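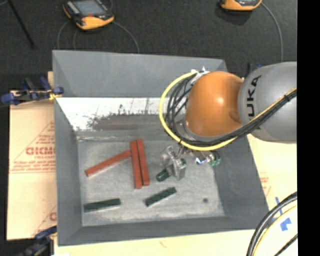

When does the border post at Isenville go back to full hours?

From the first week of March, six in the morning till ten at night, both directions. Lorries still have to use the lower lane till the resurfacing is done.

That was the question most of you sent in after the last issue so it goes at the top. Rest of the news from the cross-border talks, in a rush as usual.

The two delegations met at Skitano on Friday. Long day. Started late, the interpreters were stuck on the valley road, and the opening statements didn't finish until gone noon. Consolacion Tagle led for our side, Tatu Wanyama for theirs. Both sounded more relaxed than in autumn, when the fishing permits nearly sank the whole thing.

What was agreed — the day pass for people living near the line will now last 73 hours instead of 48. Odd number, I know. Wanyama's team wanted 72, ours asked for an extra hour for the last ferry, and that was that. The pass stays free for under-16s and pensioners. Everyone else pays the same as before.

Also agreed: 300 places on the school exchange, split evenly. Lilibeth Dizon will be running the list for our schools and wants names by the end of the month. Host families get a small allowance, paid after the visit and not before, so please dont ring her about advances.

Not agreed: the river. Again. The Mula crossing has been shut for 3 years and the two sides still can't settle who pays for the inspection. "We are closer than we were, and I would rather come back with a signed paper than a promise," Tagle told reporters on the steps. Wanyama said much the same but shorter.

Rommel Navarro asked from the press bench whether the Nazarenko monument would be on the agenda next time. Answer was a polite maybe. The families' association wants a joint wreath-laying and has written to both ministries, one reply so far.

Angelica Panganiban has moved over from the trade desk to look after the visa helpline. Lines open at 9, closed for lunch. She says have your pass number ready, the calls go much quicker.

Next round is at Isenville, no date yet. There will be 5 seats for the public at the opening session, first come first served, bring photo ID. Coats and bags get searched at teh door so leave time for that.

More on the ferry timetable when we have it.

Last updated: March

Contact the newsletter desk | Copyright Isenville Cross-Border Bulletin | Back to top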